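Home Visits Notes Members Links Contact

Search this site Enter keywords Go

Visit to the Kultel laundry, Lemville

16/10/2023

Our group went to the open day at the Kultel laundry in Lemville. Kultel washes sheets, towels and table linen for hotels and two hospitals, and it opens the building to the public once a year. Last year's open day was in June and we missed it. The laundry is at the far end of Zalovgate, past the bus depot, and there is no sign until you are almost at the gate. Parking is on the gravel to the left. Allow extra time if you come by bus, as the stop is a long walk back up the hill.

We signed in at the front office and were given hairnets and yellow vests. Niilo Turunen, the plant manager, took our tour. He has been with the company since it was in the old building by the river, and he answered every question put to him, including the ones on prices. The tour was supposed to last an hour and went well over.

The first stop was the receiving dock. Soiled linen comes in on wheeled cages, each with a tag giving the customer and the time it was picked up. The hospital linen goes through a separate door and we did not go in there, though there is a window in the wall. The hotel linen is weighed and then sorted by hand into sheets, towels, table linen and what they call mixed. Mixed is everything else, mostly bath mats and robes. Sorters find phones, glasses, room keys and TV remotes in the sheets every day. These go into a locked cupboard and are sent back to the hotel with the next delivery.

From there we walked along the tunnel washer. It is one long machine made up of 11 compartments, and each load moves through all of them in turn, so there is always a load going in at one end and another coming out of the other. Rinse water is sent back toward the front and used again for the first wash. Niilo said this is the main reason the water bill did not go up when they took on more customers. The machine is loud and we had to stand close to hear him. At the end, a press squeezes each load into a flat round cake, which drops onto a belt and rides up to the dryers.

Sheets are not fully dried. They get a few minutes in a dryer to loosen the cake and then go to the ironer damp. Two people clip the corners of each sheet to the feeder, and it is pulled in flat, ironed, folded and stacked. This was the best part of the tour and most of us would have stayed longer. The air in that room is very warm even with the doors open. Anyone who has trouble with heat should wait in the corridor.

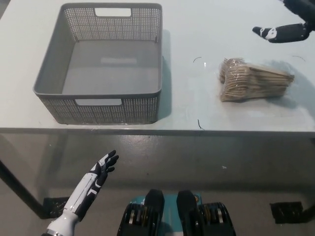
Small items are the slow part of the business, according to Niilo. A bed sheet is handled twice after washing, but a napkin or a washcloth has to be picked up, checked for stains, folded and counted by a person. Customers order these in packs of 100 and complain if a pack is short. We talked about this for some time, as several in our group have worked in restaurants. A gray plastic basket with small square holes all over its sides and a handle cutout in the wall is a common enough thing in a house, and one of our members said she carries her own napkins to the washer in one just like it. Niilo's advice for home was to wash napkins with the towels, never with sheets, because they end up balled inside the corners.

We then had a talk from Teemu Räsänen, who looks after stains and repairs. He went through the usual ones. Red wine comes out in a normal wash if it has not been ironed in. Candle wax needs heat and paper first. Sunscreen is the worst of all for hotels, as it reacts with iron in the water and leaves rust-colored marks. Chlorine bleach makes those marks darker, so do not use it on them at home. Sheets that cannot be saved are cut down for cleaning rags, and the rest go to a dealer by weight.

Teemu also passed around samples of new and old sheeting. The old pieces were softer but you could see light through them. He said a hotel sheet lasts longer if it gets a rest on the shelf between washes, and that most hotels do not own enough linen to allow it. The tablecloths are mostly polyester now. They look fine but do not soak up a spill the way cotton does, so the spill ends up on the carpet — or on the guest.

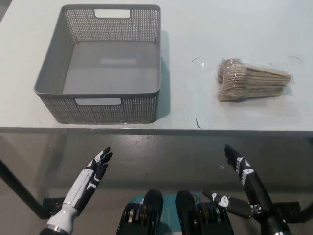

Coffee was served afterward in the staff canteen, with buns from Zoubi, the bakery on the same street. Questions continued there and turned mostly to home washing. Somebody asked where to keep damp cloths until wash day, and the answer was anywhere air can get at them, never in a closed bag or a bin with a lid. An open-topped basket with perforated sides is fine for this, and the kind with a handle cutout at each end of its width is easy to lift. Wet swimwear should be rinsed and hung right away. On powder or liquid, Teemu uses powder for whites and liquid for everything else, and less of both than it says on the box.

The visit was free. The floors are level all the way through except for a short metal stair at the dryers, and there is a way around it if you ask at the office. Closed shoes are required. Photos are allowed except on the hospital side. Members who want to go next year should give their names to the secretary before the summer break, as each tour group is kept small.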